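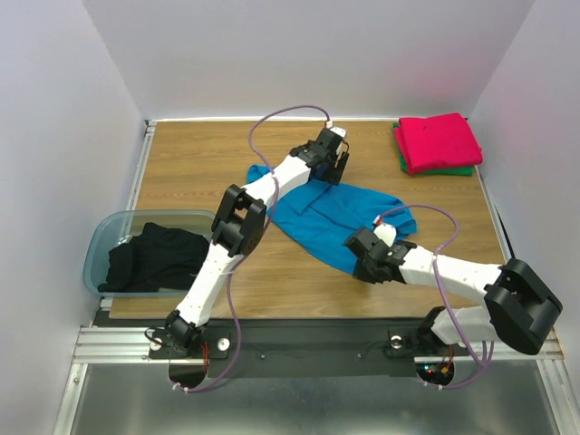

Ondik is a small collection of notes and labels on folding clothes, one garment at a time, on a table. Each entry begins with a garment in some state of disorder and ends with a folded one, or with a note that the fold was given up. The hardest entries are the shirts with a collar. A bright blue one, crumpled on the wood with its collar and placket near the middle, is a good case of what we call "collar inside": the part which should guide the fold lies among the wrinkles, and the annotator must decide where the front of the garment is before any other label can be given.

Home | Files | Labels | Changes | Contact

Posted in May by M. Suominen

# Ondik: garment folding notes

## What is in it

There are 176 entries, made on 23 different garments. Most garments come back several times, each time with another starting state. The kinds are:

- shirts with collar, short and long sleeve
- T-shirts
- kitchen towels and hand towels
- children's trousers

Socks were tried in the Endside version and removed. They are too small for our fold labels to have much meaning.

## Starting states

Every entry has one of these words in the column `start`:

- `flat`: the garment lies open, sleeves visible
- `half`: one side is open, the other is under it
- `crumpled`: no complete edge can be followed by eye
- `collar_inside`: as crumpled, but the collar can be seen and is surrounded by fabric

Please note that `collar_inside` is used only for garments that have a collar. Version Ondgate had it also on two T-shirts, which was my mistake.

## Fold labels

A shirt normally needs 5 folds in our scheme: left side, right side, left sleeve back, right sleeve back, bottom to collar. Towels have fewer. Smoothing with the hand or with anything else is not a fold and is written in the column `smooth` as yes or no. If the same fold is made again after it opened, it receives the same number with the letter r.

The column `final` holds the width of the folded garment in millimeters, measured at the widest place. I did not measure the height, because a soft pile changes when the ruler touches it.

## Known problems

Almost 80 entries have no value in `fabric`. The care labels of older clothes were washed out and I did not want to guess. "Left" and "right" are always from the side of the viewer, never from the side of a person wearing the shirt. In Ondgate the two were mixed, so do not join the old table with the new one before you correct this.

Dark garments have less reliable labels in `start`, as the edges are difficult to see. For bright single colors the two rounds of labeling agreed more often.

## Changes

- Ondgate: first table, shirts and towels only
- Endside: trousers added, socks added and later removed
- Ondik: sides corrected, `collar_inside` checked again for all shirts

Corrections are welcome by the contact page. Please write the entry number and the column name.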